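1/ Okay friends, a few of you asked how I finally picked doors for the hallway, and my answer got far too long for one post, so grab a coffee and settle in with me.

2/ Some background. We moved into the Bielecka Street house in October, and every door inside was a flat hollow slab. You could hear someone butter toast from two rooms away. I put up with it for one winter and then started reading about doors at bedtime, like a perfectly normal person.

3/ First lesson, and I wish I'd known it sooner: measure the opening before you fall in love with anything. Width at the top, middle and bottom, then height on both sides. Our walls lean in ways I find almost charming now, and the bathroom opening was a whole 2 inches narrower than the one right next to it.

4/ Second, pick the style of the door before the color. I went back and forth for weeks between plain and paneled. Paneled won because it catches the light so nicely in the evening, and because my grandmother's house had paneled doors and I'm sentimental about these things. A warm orange-tan with a paler molding is still my favorite combination, lever handle on a dark backplate, please and thank you. 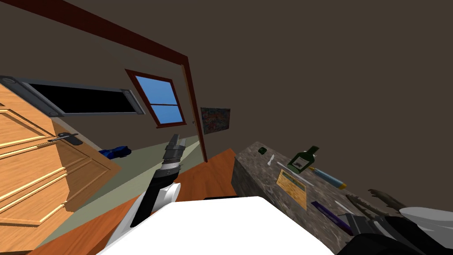

5/ Handles! I could go on about handles all night (my family will confirm this). Levers are so much kinder than knobs if your hands are sore, or full of laundry, or you've got a toddler on one hip. I tried a Landard lever and a Clundari one at the store, opening and closing the display door until the clerk came over to ask if I needed help. I went with the Landard. It felt heavier, and I liked the little click.

6/ Do check which way the lever needs to face before you order. Some can be flipped and some can't, and I ordered 4 that couldn't. They went back in the mail the next morning and the lady at the post office was very sweet about it.

7/ Paint or stain? If the wood is nice, stain it, and test it on the bottom edge first. I brushed on a sample called Stiltadetti Honey that looked lovely in the can and came out the color of a traffic cone. Two light coats of something paler did the trick, with a day of drying in between.

8/ On cost, since somebody always asks: the doors were the big part, and the hinges and handles came to just over $100 a door. I did them one at a time as money allowed, and the hall closet is still waiting its turn.

9/ Oh, and save your old hinges! Mine cleaned up beautifully after a night in warm soapy water, and 8 of them are going on the garden shed this spring. If you've hung a door by yourself, please tell me how you held it up while you got the pins in. I used a stack of cookbooks.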